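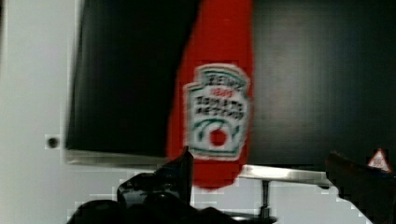 Do I need to read the Draltside books in order, or can my daughter start with the third one?

Start with the first one if you can get it. The third book gives away who was driving the night of the lake party, and the whole of book one hangs on not knowing that.

Posted in: Young Adult Series, Reading Order and Spoilers

marigold_reads
Thank you for the quick answer! I should explain a little more, I suppose. My daughter is fourteen and she picked up the third Draltside book, The Long Way Back to Shore, at a library sale, and she loves the cover and wants to take it to her grandmother's. I've been told these are a bit like the friendship-goes-wrong books I read at her age, the ones where somebody always has a secret and there is always a school dance. Our library has the second and third but the first is checked out with a waiting list. So is the driver thing really that big a deal? She's not a child who minds spoilers, she reads the last page of everything. (I have given up on that fight.)

pagesandporches
I answered up top and I'll stand by it, but let me be fair to the third book, which I think is the best of them. By then Oliwia is a senior, she and Soledad haven't spoken since the summer, and you get that long stretch at the boathouse where they have to clean out the lockers together and can't leave until it's done. It made me cry on a bus. But it made me cry because I'd had two books of those girls being thick as thieves, and I'm not sure it would have worked on me cold. Book one runs 300 pages in my paperback and they go by fast, so even if she has to wait a few weeks for it, she'd catch up in no time.

tasotex_fan
I'm going to disagree, kindly I hope! I started with the third one by accident and had a wonderful time. The author catches you up in the first two chapters, and going back to book one afterward was a different sort of pleasure, like looking through a friend's old yearbook when you already know how everyone ended up. I knew who was driving, yes, and so every time that person offered somebody a ride I got a cold feeling in my stomach. I don't think I'd have had that otherwise. I might even have enjoyed it more.

pagesandporches
Well, you can only read a book the first time once, though. She can have your cold feeling on the reread. She can't ever get the surprise back.

tasotex_fan
True enough, but plenty of people never reread anything, my husband among them, and a girl who is excited about a book right now might not be excited about it in November when her turn comes up on the list. I'd hand her the book she's asking for.

Shabnam Awan
School librarian here, though not for that age group anymore. I've watched this exact argument at a lunch table between two eighth graders and it got a good deal louder than this! My own view is somewhere in the middle. The second book, Borrowed Summer, is the one you really can't skip, because that's where the money from the yearbook fund disappears and Soledad takes the blame for it. The third book mentions the money over and over and never properly explains it. We had several kids come back asking if their copy had pages missing. So if the library has two and three on the shelf, I would send her home with both and let her start with two. You do learn something about the lake party in book two, but it's handled gently and the driver isn't named.

marigold_reads
Oh, that's a nice solution, and I hadn't thought of it. Is there anything in two or three I should know about ahead of time? I don't mind the hard subjects, I'd just like to be ready if she wants to talk about them. She tends to bring things up in the car, when I'm trying to merge.

Shabnam Awan
There's drinking at a party in the second one, and an accident, which happens off the page. The parents' divorce takes up a lot of the third. I thought that part was very well done – the father is neither a villain nor much help – but if there's anything like that going on in your family she may feel it. Nothing graphic in either one. The kissing is mild.

lakehouse_lou
Jumping in because I'm a bit confused by the numbering people are using. On my shelf The Long Way Back to Shore has a 4 on the spine. I have the set with the painted covers. Is there a book I'm missing, or did they count the novella?

pagesandporches
They counted the novella! The painted set puts the Hodoroagă story in as number 2, the one about the exchange student and the winter play. It's only 61 pages and it used to be a little giveaway paperback. The older photo covers don't number it at all. It's sweet, but it doesn't touch the main story except that we meet Soledad's cousin.

lakehouse_lou
Bless you. I have been looking for a missing book for two years and it was the skinny one I'd lent to my niece.

tasotex_fan
I'd quarrel a tiny bit with "doesn't touch the main story." The cousin is the one who finds the letter in the last book, and if you've read the novella you know why she'd go looking in the piano bench. But I agree that a person can live without it.

pagesandporches
I had forgotten the piano bench completely. All right, that one's yours.

quietkid_grownup
I read these in high school and I'd say follow whatever she's in the mood for. I read them all out of order because they were passed around my homeroom and you took the one that came to you. I read the last one first. I still think about those girls. My copy of book one has somebody else's name in it and a phone number on the inside cover, and I never did find out whose.

marigold_reads
Update for anyone following along. We picked up the second and third today, and she read the last page of both standing at the checkout desk, so I think the question of spoilers has been settled without me. She has started Borrowed Summer and has already told me that she doesn't trust the boyfriend. We're staying on the list for book one.

Shabnam Awan
She's right about the boyfriend. Tell her to keep an eye on his sister, too.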